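Giltotia Encyclopedia of Food and Drink
Search entries Go
Home Browse A-Z Topics Recent changes Help

Cupping (coffee)

Cupping is the standard method by which coffee is tasted and graded before sale. Ground coffee is steeped in an open bowl, without a filter, and sampled with a spoon. The method is used by exporters, importers, roasters, and quality laboratories, and it serves both to detect faults and to describe flavor.

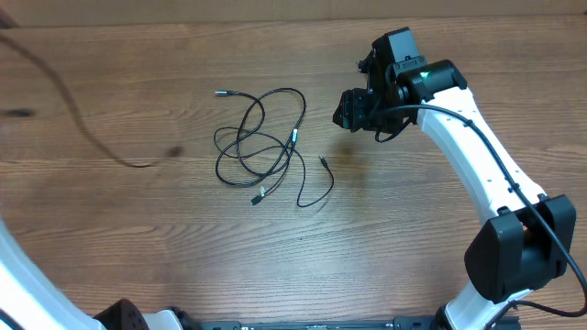
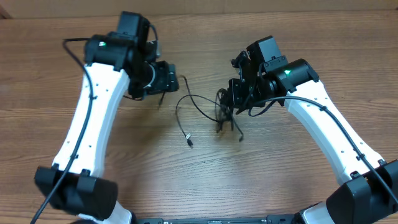
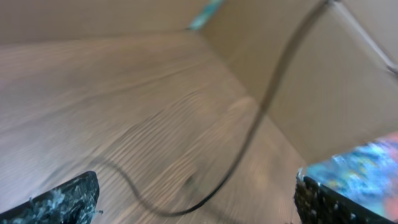

The purpose of cupping is comparison. A single bowl says little about a shipment, and most laboratories prepare several bowls from each lot so that an isolated fault can be told apart from a general one. All bowls on a table are prepared with the same water, the same ratio of coffee to water, and the same grind. Differences in the cup can then be traced to the beans or to the roast.

Preparation

Samples are roasted lighter than most retail coffee, as a dark roast tends to hide both defects and delicate flavors. The roasted beans are rested, usually overnight, and ground shortly before tasting. A small amount of each sample is run through the grinder first and thrown away, which clears out what remains of the previous coffee.

The dry grounds are smelled before any water is added. Water just off the boil is then poured directly onto them, filling the bowl to the rim. The grounds rise and form a crust, which is left undisturbed for 4 minutes. The taster breaks the crust with the back of a spoon while leaning close to the bowl, and the aroma released at this point is recorded separately from that of the dry grounds. Foam and floating particles are skimmed off with two spoons.

Tasting

Tasting begins once the liquid has cooled enough to be taken safely into the mouth, often 15 minutes after pouring. The coffee is slurped sharply from the spoon so that it spreads across the whole palate. It is normally spat out, particularly where a long series of samples is under review. Spoons are rinsed between bowls.

Each coffee is revisited as it cools. Acidity and aroma are easiest to judge while the liquid is warm - sweetness and many faults become plainer near room temperature. A session usually ends when the bowls have cooled fully.

Scoring

Many score sheets use a scale of 100 points, divided among such headings as aroma, acidity, body, balance, and aftertaste. Deductions are made for taints and faults. Tasters complete their sheets in silence and discuss the results afterward, a practice intended to keep one opinion from shaping the others.

Practices differ among trading houses. The Cornton laboratory, which handles samples for the importer Damel, admits no more than 30 bowls to a session and repeats one lot under a second code as a check on consistency. Farkas, a roasting company, uses a shorter sheet for daily production and keeps the full form for purchasing.

Common faults

Faults named in cupping include ferment, mold, and a raw potato flavor found in some East African lots. Papery or woody notes are associated with age or poor storage. Underdeveloped roasting can give a grassy taste, and for this reason a doubtful sample is often roasted again before the lot is refused.

See also: Green coffee grading; Sample roasting; Water hardness in brewing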